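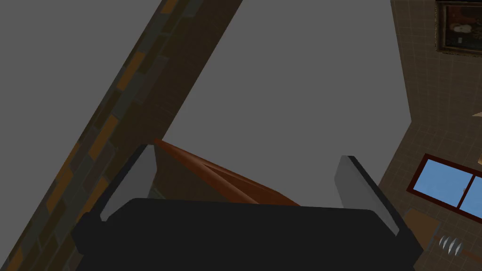 Research > Robotics > Papers > Gripper comparison
Search this site Go
5 min read

4.2 Simulated grasps

Figure 3. View from above and behind the gripper, fingers open on either side of the long wooden object.

Two finger sets were compared in simulation, the Gunell flat plate and the Walczak curved pad, under the same controller. Each was given 1603 grasp attempts. Walls and surfaces were re-textured between trials — brick and small tile among them — while finger geometry was held fixed. Contact settings follow Nnaji's earlier Brendmont tests.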